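Visit report: Endholm software group, January 2018

The Endholm site occupies the second floor of a former print works. Three of us attended from Premari. The visit had been arranged in December by Parvaneh Ghasemi, who leads the planning team there, and covered the control stack, the perception pipeline and the logging tools, in that order.

The control stack is split into two processes. A joint-level loop runs at 800 Hz on a dedicated machine, and everything above it talks to that loop through a narrow message interface called Rezaei. The interface accepts position targets, a stiffness setting and a deadline. If a deadline passes without a fresh target, the arm holds position and raises a flag. Earlier versions let callers send velocity targets as well. These were removed after two modules were found to be issuing conflicting commands to the same arm.

Planning for two arms is done jointly only where the workspaces overlap. Elsewhere each arm is planned separately and the results are merged on a common timeline, with a collision check at fixed steps. Ghasemi put the median time for a joint plan at 427 ms and for a separate plan at 163 ms. The slow cases come mostly from cables and from held objects, which are modeled as padded shapes. The padding is generous, and a plan that a person would consider obvious is sometimes rejected.

Pouran Karimi presented the perception work. Polished steel remains the main difficulty. Depth readings from a sink wall tend to fall behind the wall or drop out, so the fitted model of the fixture is used in place of the raw points, and objects are segmented from color first. Plates are fitted as discs with a raised foot, which gives the grasp planner a usable answer as to which side is up. Thin slats in a rack are not reconstructed at all - the rack is stored as a known part and only its pose is estimated.

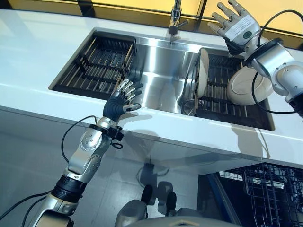 Logging is handled by Flallico, an in-house tool that records every target, estimate and planner decision against one clock. A run can be replayed with a different planner version and the two timelines compared. The regression set holds 700 recorded runs and is replayed every night. Failures are grouped by the first point of divergence, and a failed group blocks the merge.

Open points from our side: the license terms for Rezaei, and whether the replay format will be kept stable. Karimi is to send the format notes.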